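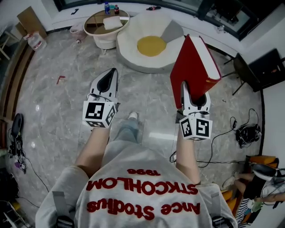 Right gripper closed on the red box, left one held out in front, tile floor.

02/07/2019

Bad session. The Wusico grippers lost track of themselves again, and this time the software swore everything was fine.

I had the red box in the right-hand jaws and walked it toward the white chair. On the screen the right hand drifted off to the side, stopped, then jumped back as if I had thrown it across the room. I hadn't. The left one stayed put the whole time, so I don't buy the line in the Hindatero manual that drift comes from "operator speed." Same operator, same speed, two hands.

My own guess is the marker cubes. Tip the wrist too far and the black-and-white squares turn away from whatever is supposed to be reading them. The program then makes up a position and saves it like a real one. Out of 1,524 clips this round, 1,377 passed the check. I opened a few of the passed ones after dinner and found the same jump in two of them. So what is the check checking?

The jaws bother me more. They kept squeezing after I let go of the trigger, for up to 50 seconds by the clock on my phone. It's a cardboard-box kind of problem until it's somebody's finger. I wrote it up as a safety matter and got back a cheery note saying the Fluvden update "should improve release behavior." Should. The last update should have too, and that was in November.

They want these clips to train the arm at Hjaltested. An arm that learns from a hand that jumps sideways is going to jump sideways, and it will weigh a lot more than my hand does.

Also nearly went down over the cables on the tiles. My fault, I was watching the jaws.

For tomorrow: pull clip 265 and go through it slowly, tape a note on the right gripper, ask again for a real off switch. I'm not closing it on anything until I hear back – and a note with a smiley in it doesn't count. Shoulders sore from the straps.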